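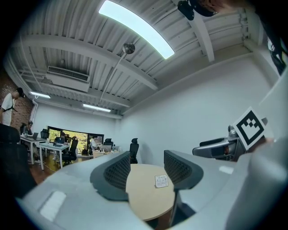 Front office, seen past the gripper fingers. Small round table with the card on it, marker at right, desks along the window.

From: Bilal Salameh
To: workplace-automation list
Date: 13 May 2020
Subject: Re: Who does the small jobs after the changeover?

Replying inline, with the original trimmed to the parts I can speak to.

> We are a records and samples office, 32 people, and management has
> signed off on automating the handling work. Cards, trays, small
> parcels, anything that gets carried from a table to a shelf. The
> vendor talks about cycle times. What I can't get from them is what
> happened to the jobs at the sites they already converted.

Hulia went through this at the Memness office starting last July. Same class of work: sample cards, labeled bags, return envelopes. Before the change, 3 clerks did handling full time and everyone else did a little of it between other things. The part done by everyone else was never in anyone's job description and was not in the business case either.

After the change none of the three clerks was let go. One moved to intake, one to scheduling, and one now writes and maintains the task definitions, meaning where an item may be found, how it may be gripped, and what counts as placed. That last job did not exist before. It was graded at the same level as the old one for the first months, which I thought was wrong and said so. It has since been regraded.

> They say the staff can carry on at their desks as normal while the
> thing is being set up and taught. Is that true in practice?

Mostly. Our desks stayed where they were and people work at them during demonstrations. The round table is used as the pick location and the desks are left alone. What changes is the floor. Walking routes have to be agreed on and cables have to be taped or moved, or someone will roll a chair over one. We wrote the routes down twice. The first version was drawn from the floor plan and did not match how people got to the printer.

Noise was not a problem. Interruption was. The person running the demonstrations asks questions (which stack is this, does this card go face up) and they ask whoever is closest. For the first weeks that was a steady load on two people at the window end. We fixed it by naming one contact per shift and putting that on the schedule as work, with hours against it.

> How much do people have to change the way they handle items?

More than the vendor suggested. Flat items are the hard case. A card lying flush on a smooth tabletop has no edge for the fingers to get under, and a person solves that by sliding it to the table edge without thinking. You have to decide whether the device will be taught to slide, or whether staff will set cards down on something raised. We tried both. Staff disliked the raised holders, and with some reason, as it is one more step for them in order to save a step elsewhere. Hattar, who supplied our holders, sent a lower version and complaints dropped.

Our figures, for what they are worth: with cards set flat, 38 successful picks out of 90 on the first full run. I don't have a matching run for the holders, so please don't quote the number as a comparison.

The markers are the other change. They need a clear line of sight, so coats, monitors and plants can no longer go wherever there is space. Put that in the office rules early. Ours went in late and it caused more bad feeling than the equipment did.

> Did anyone object to working in a room where a camera is running?

Yes, two people. The agreement we ended up with covers three points: hours of recording posted in advance, no use of recordings for attendance or performance, and a desk in another room for anyone who asks. I would want that signed before the first session. We signed it after, and had to set aside the early recordings until it was settled.

One question back to you. Does your vendor use Drundeck for the task definitions? If so, ask who owns the definitions your staff write. In our first contract it was the vendor, and the clerk who wrote them could not export her own work. It took a contract amendment to change that.

I can send the text of the recording agreement off list — it is a page and a half.

Bilal Salameh
Hulia, Memness office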